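Home Contents Previous Next Safety Set-Up Maintenance Index

Section 4. Work Area Rules for Tabletop Handling

4.1 Scope

This section applies to every Widance tabletop station operated under the Cirthorpe site rules. It covers the layout of the work surface, the handling of dry granular material, and the checks required before the arm is moved under power. It does not replace the risk assessment required for each new task.

4.2 Before Power Is Applied

1. Confirm that the emergency stop is within reach of the operator's seat and that the button is released.

2. Remove from the work surface all items that are not named on the task sheet. Bags, papers, drink bottles and chargers are to be kept on a separate table.

3. Inspect the finger pads of the gripper. Pads that are torn, or that have come away from the finger at any point, are to be replaced before use.

4. Check that cables on the arm have enough slack for the full range of the task and do not rest on the work surface.

5. Confirm that warning labels on the arm can be read. Replacement labels are supplied in the Ditus spares kit.

NOTE: Exit routes are to be kept clear at all times. Curtains and backdrops shall not be hung across a marked exit.

4.3 Placing Containers

1. Set out the containers in the order given on the task sheet. Leave the front of the table bare.

2. Fill containers only with the arm stopped. A pitcher used as the source container shall be filled no higher than 13 cm.

3. Turn the pitcher so that its handle does not lie in the path of the gripper.

4. Place a tray with a raised rim on the table whenever granular material is to be moved.

CAUTION: Glass and ceramic containers are not permitted. Use metal or plastic.

4.4 Running the Task

1. Run the first cycle at 10 percent speed, with one hand at the emergency stop.

2. Observe the grip on the cup throughout the cycle. If the cup tilts or slips, stop the arm and record the event in the Seyoum log.

3. Do not reach over the table while the arm is under power, even when it is at rest between cycles.

4. After 13 cycles, stop the arm and wipe the surface. Grains beneath a container can change its height and angle.

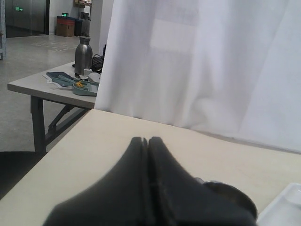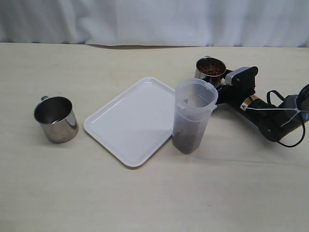 4.5 Spills

If material is spilled, press the emergency stop before cleaning. Use a dry brush or a vacuum with a plastic nozzle. Damp cloths shall not be used near the wrist joint or the gripper. Grains found inside a joint housing are to be reported, and the station is to remain out of service until it has been inspected.

A station returned to service after a spill shall repeat all steps in 4.2.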